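# Shiny stuff: moving candlesticks and glass with arms (and by hand)

Quick page. Writing between runs so excuse the shorthand. Most of it comes out of the Ciobanu work, where the arms set a table with brass and glass over and over and we write down what goes wrong. Half the tips work fine for a person with two hands and a mantel to dust.

## Before anything gets moved

- Wipe the table. Grit under a brass foot scratches the table and the foot both.
- Wipe the bottoms too. Everybody forgets the bottoms.
- Turn each piece slowly under a lamp. Chips on a glass rim show up as a bright tick that moves wrong. Chipped piece comes out of the pile, goes in the box marked NO.
- Push each candlestick at the top with one finger. Rocks? Look for an old felt pad hanging on by one corner. Peel it off all the way or glue it back, half a pad is worse than none.
- Stems unscrew on a lot of these. Snug them up by hand before a session. A stem that turns in the grip gives you a bad run that looks like a software bug and eats your whole morning.
- Tall ones on the table first, while there's room. Glass goes in last and comes out first.

Don't use paper towel on the glass if you have cotton. Lint on a ribbed piece is a pain to get out, and on the wrist view it looks like an edge.

## Where to grab

This is the part we spent the time on.

**Candlesticks.** Low on the stem, just above the foot. Everyone wants to grab the middle, it looks right. But the foot is where the weight is on these, and if you hold high the whole thing swings like a bell when you stop. Hold low, lift straight, wait a beat, then travel.

**Holders with a waist.** Grab the waist. The flare underneath keeps it from sliding through, so you can squeeze much less than you'd think. With the fingers on the bell part the ribs make it rotate a little, every time, and you set it down crooked.

**Vases with a narrow neck.** Neck for short moves only. Anything past arm's length across the table, get under the bulge or use two hands / two arms.

**Never the rim.** Wavy rims especially. All the load goes on whatever bit sticks out furthest.

For people at home, same rules. One hand low on the stem, other hand under the foot once it's off the surface. Don't carry two in one hand, they clink and you get a ding in the soft brass.

## The order of things

We ran Skorker for this. It's a scoring sheet with rules really, a spreadsheet with a grown-up name. You mark three things for every move: did it touch a neighbor, did it land where you meant, did you need a regrasp. No partial credit. Partial credit is how you end up arguing in front of the whiteboard at 6 pm.

Two orders compared:

1. Near to far. Take the closest piece first, work back.
2. Gap first. Take whichever piece has the most empty table on both sides, wherever it stands.

15 rounds each, same pieces, layout shuffled between rounds but the same shuffles for both orders. Gap first came out ahead on neighbor touches, clearly. On landing they were the same. Regrasps a bit worse with gap first, which annoyed us, and I think it's down to reaching over stuff to get at the far ones. Would want more rounds before saying that out loud.

So for clearing a crowded shelf: start where your fingers have room. Even if it's in back, as long as you can come down from above without brushing anything.

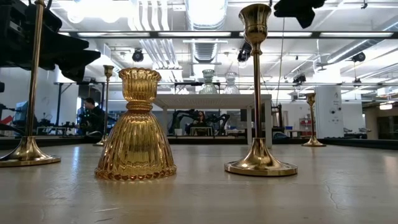
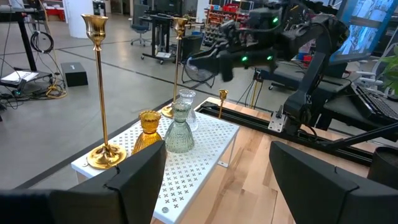
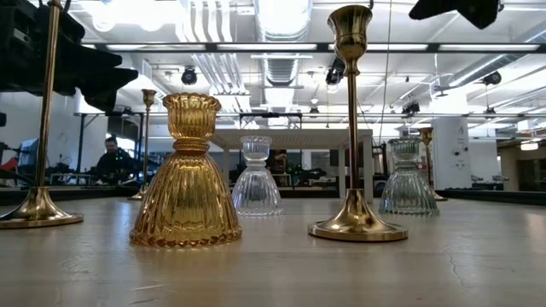 **Stedau, November**

Notes from the current setup at Cokmont, candlesticks and ribbed glass, wood tabletop and the white riser. Adding to these as I go.

**The riser.** White metal with the X cutouts in the top. Good: gives you a second height, so you find out fast if your approach only works at table level. Bad: the pattern. On a holed surface the depth picks up junk through the cutouts and clear glass over it is the worst case of all. If you only have one problem piece, put it on the plain wood, get it working there, then move it up.

- Check the riser doesn't creep. Push it sideways with the heel of your hand. Ours got dots of rubber from the drawer-bumper pack, one under each corner, done in a minute.
- Small feet on a perforated top can sit on an edge and lean. Look from the side after you place.
- Run a fingernail around the cutouts. If you feel a burr, file it, or it'll take the felt right off the next thing you slide.

**Clear glass.** Hardest thing we do. The camera sees the room through it, so the "object" is whatever happens to be behind. What helped:

- Move the clear piece so it's in front of something plain. Not in front of another clear piece!
- Look for the ribs and the rim, never the middle. Ribs give you bright lines to work with.
- Keep one colored piece in every layout. Amber is great, it gets found first nearly every time and then you know the rest of the calibration isn't garbage. If the amber is missed, stop, don't bother with the clear ones.
- Tinted glass, smoky or greenish, falls in between. We scored it together with the clear in the first batch and shouldn't have. Seperate column now.

**Brass.** Finds itself too well. Bright streaks down the stem split it into two thin things with a gap in between, and the grip goes for one of them. Fix on our end was to fit to the foot first (wide, round, easy) and assume the stem goes up from the center. Works for a straight candlestick. Would not work for a bent one, so straighten or retire bent ones.

People ask if we polish them. No. Same level of shine for a whole batch is what matters, so either polish all of them or leave all of them. And never in the middle of a batch. Polish residue is slippery for a while even after buffing, so do it the day before if you must.

**Spacing.** Open the fingers as wide as you plan to on the way down, and that's your minimum gap, plus a little. Sounds dumb. But we were setting the gap from the closed width for the first 2 sessions and then wondering about all the touches. Threw those sessions out.

Tall next to short is where it goes wrong. Arm comes in for the short glass, wrist housing meets the tall stem. Tip the wrist away from the tall one and come in on a slant. With hands: go around the tall piece, never over.

**Table.** There's a thin crack in the top over on the right. Keep feet off it. A round foot half across a crack will sit fine for you and then walk when something bumps the table.

## Lights

Long overhead tubes put long highlights on everything shiny. You can fight it or get used to it.

- Same lights for every run in a batch. All on, or the same ones on. Write down which.
- Sunday runs are good for this, fewer people flipping switches.
- If one piece keeps getting missed, spin it a quarter turn before you go changing settings. Ribbed glass changes a lot with a quarter turn. Costs nothing.
- At home: same trick for checking if it's clean. Spin it under the lamp, smears only show at some angles.

## Putting it down

Most breakage is here. Picking up is scary so everyone is careful, then the placing is sloppy.

- Come down slow for the last bit. Let the foot touch, then stop, then open.
- Open both fingers the same amount. If one lets go first it shoves the piece over.
- Back off straight up if the piece is narrow at the top. If it flares out at the top, like a cup, back off *sideways* first or you'll lift it again by the rim. This got us more than once, score sheet says regrasp but really it's a bad release.
- Wait before the next move. Tall stems keep swaying longer than they look.

## Cleaning up after

Warm water and a drop of dish soap for the glass, towel in the bottom of the sink, one piece at a time. Amber and clear the same way. No dishwasher, the ribs hold on to the detergent and go cloudy.

Wax in a cup: don't dig with a knife. Warm water, wait, push it out with a wooden stick. For brass, dry it right away, the ring under the cup holds water and goes green.

There's a housekeeping booklet on the shelf from 1986 that says lemon and salt for brass. Works but it strips hard and leaves the metal very bright, so see above about same shine for the whole batch. Rinse really well if you go that way.

Storage: stand the candlesticks up, don't lay them in a heap. Glass in its own box, a sock over each one is fine. Label on the outside with what's in there AND which batch it was used in.

## Copy these rules if you want to run it yourself

- Pick your pieces, number them with a dot of tape underneath
- Shuffle layouts ahead of time and draw them on paper, don't make them up on the spot
- Same layouts for both orders
- 3 marks per move, yes or no only
- One person scores, same person for the whole batch
- Note every stop, even coffee ones
- If a piece falls, batch goes on but that piece is out. Swap in the spare and write it down

Blank sheet is in the Skorker folder, second tab. First tab is the old version with the partial credit, dont use it.

Still to do: the gap first order with only clear glass, and again with the riser pushed back further so the reach is the same for both. Will add numbers under the order section when there's enough of them.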